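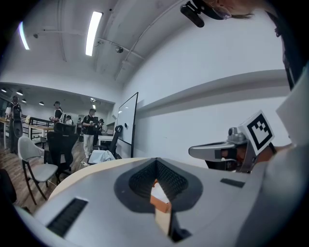

*The workroom at Dalalbridge, tube lights on, gray pipe and all.*

I'd been meaning to talk to Deirdre Ní Bhriain about this room ever since I moved my desk in, mainly so I could ask her about the pipe. It runs across the ceiling at an angle, and I've spent a lot of phone calls staring up at it.

"Everybody asks about the pipe!" she said, before I'd even sat down. "It was there when we got here. The quote to move it was $764, and I said no thank you, I can look at a pipe for that money."

Deirdre set up the workroom at Umero in July, on a budget she describes as "whatever was left after the chairs." She'd never fitted out a room before (her old job was in the bookkeeping office) and she did most of her planning on the back of a paint chart.

The white was her first fight. Rhodri James wanted green walls, a proper dark green, and brought in a cushion to show her the shade. "I liked the cushion," she told me. "I still have the cushion. But we didn't have daylight to spare, and I could just picture all of us in there in November, squinting." So the walls went white, and the ceiling too, and I have to say it does feel bigger than it is.

I wanted to know about the lights. I like a lamp, myself, and I find the long tubes a bit much first thing in the morning. Did she ever think of swapping them out?

"Oh, I thought about it. I had a whole folder of lamps! Then Ye-ji came in to do some close-up work and said please leave them alone, she could finally see what her hands were doing. That was the end of the folder."

We got onto the ledge next, the long gray one on the wall, which I'd always taken for something she'd picked out. She laughed at that. "No, no. I wanted it gone. I had a man lined up and everything, and he gave me a price of $123 and then never called back. Now I'm fond of it. It breaks up all that white."

Her one rule is that mugs don't get parked on it. I've broken this rule and she knows I have.

The paint came to nearly $300 in the end, more than she'd planned, and there are 3 cans still under the stairs if anyone needs to touch up a corner. She'd like to do the doorframe before spring. Rhodri has asked whether the doorframe could be green.

"I told him I'd think about it," she said, and went off to look for the paint chart.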